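How to compare two hand-held grippers on stacked paper cups

If you are choosing finger pads for a hand-held gripper, or checking whether a pair you already own is good enough for thin-walled objects, paper cups make a useful test. They are cheap and they deform easily. A pad that holds a wooden block without trouble may crush a cup or let it slide, and you can find that out in an afternoon.

The procedure below assumes two grippers, one per hand, each with its own camera. It also works with one gripper if you skip the two-handed section.

What you need

Two hand-held grippers with matching jaws. Plain white paper cups, all from one sleeve. A table you can reach across without leaning. Enough slack in the cables that they don't pull on your wrists. A notebook, or a spreadsheet open on a laptop somewhere off the table.

Do not mix cup brands. Wall thickness changes from one maker to the next, and so does the rolled rim, and you will end up measuring the cups.
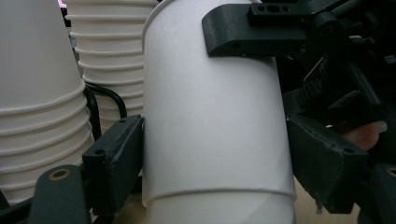 CIMESVILLE, Feb 1, 2021

Step 1. Check the pads before you touch a cup

Close the jaws on nothing and look at the gap. The two pads should meet along their full face. If they touch at one corner first, loosen the pad screws a quarter turn, close the jaws again, and retighten while they are shut.

Then run a fingernail along the contact edges. Printed pads pick up fluff and bits of old tape, and either will change the grip. Clean both pads the same way. We use a dry cloth and then a strip of packing tape, pressed on and pulled off.

Step 2. Set the grip height

The height of the pads on the cup matters more than the force you use. Near the bottom the wall is stiff but the taper is working against you. Near the open end the rolled rim stops the cup from slipping through, but the wall just below it folds easily. Start at mid-height and stay there for the first batch.

With a nested stack you also have to think about which cup you are holding. The pads should bear on the top cup only. If they reach down over the rim of the cup beneath it, both cups will come up, and that counts as a failed pick.

Step 3. Run the first batch

One pick is one cup lifted off the stack, held for a slow count of three, and set down on the table. Score it as clean, slipped, crushed or double. Write the score down before you start the next one.

We ran 32 picks per pad set as a warm-up and threw those scores away. The first few are always worse, and that has more to do with the hand than the pad. After the warm-up we did 108 scored picks with the Hosero pads and the same number with the flat pads we print at Histhorpe. Rest your hand every 20 picks or so. The trigger gets heavy, and a tired hand squeezes harder.

Step 4. Review the camera footage

Go through the wrist camera recordings the same day. You are looking for three things.

First, whether the pads landed level. One pad higher than the other will roll the cup as the jaws close, and this is easy to miss while you are doing it.

Second, whether the wall bowed inward. Look at the opening. A round rim that goes oval during the hold means the grip is too tight, even if the cup springs back and you scored it clean.

Third, whether the camera could see the contact at all. If you plan to use the recordings for training a policy, a pad that hides its own contact edge is a real drawback -- possibly a bigger one than a few extra slips.
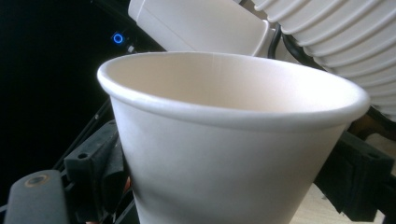
Magdy Ezzat: I would add a fourth check. Look at how much of each recording the cup takes up. With the short pads I was so close that the cup blocked everything else, and I couldn't tell from the footage where the stack was. Going to longer pads cost me a little stiffness and I would make the same choice again.

That is a fair point and we have added it to our own sheet. If you have long and short versions of the same pad, test both. Keep the pad surface the same when you do, so that length is the only thing you are changing.

Step 5. Try both hands

Two-handed work shows problems that one-handed work hides. The simplest task is to steady one stack with the left gripper while the right gripper takes a cup off the top. A harder one is to move a short run of cups from one stack to the other and nest them without knocking either stack over.

Before you start, move your arms through the whole range of the task with the jaws open. The cables should follow without going tight. We wrap ours once or twice around the forearm, which keeps the weight off the connector. Wrap them too tightly and they start to steer your wrist, so leave room for a finger underneath.

If your grippers carry tracking markers on top, watch what happens when your hands come close together. One hand can block the view of the other plate. Should you lose tracking, try working with one hand higher than the other before you move any cameras. Changing the height is free, and moving the cameras means calibrating again.
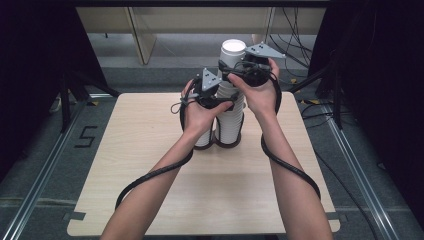
Both grippers at the stacks, with the marker plates on top.

Step 6. Compare the scores

Add up the four columns for each pad set. Look at crushed and slipped together, as one number is easy to improve at the cost of the other. A pad with no slips and a lot of crushed cups is only telling you that the operator was squeezing hard.

Doubles should be kept apart from the rest. They depend mostly on how tightly the cups are nested. Twist the stack gently before each batch and the count will drop for both pad sets.

Our results, for what they are worth: the flat pads slipped more, and the Hosero pads left marks on the wall at the same grip height. Moving the Hosero pads down the cup by 6 mm got rid of most of the marks. We did not try the same change on the flat pads, and we should have.

If something goes wrong

The cup turns in the jaws during the lift. The pads are not parallel, or one is higher than the other. Go back to Step 1.

The cup sticks to a pad after release. Usually leftover adhesive. Clean both pads, even if only one is sticking.

The jaws close unevenly. Check the gear rack for grit before you blame the pads. On our left gripper a crumb of printed plastic had worked its way into the teeth, and it took us most of a morning to find.

The recording drops out partway through. Check the cable at the connector end first. Then cut the cable wrap back by one turn and repeat the motion that caused the dropout.

The pad files from Ait Brahim fit the same screw holes as the ones used here. We have them printed and will run them through the same batches, using the rest of this sleeve of cups.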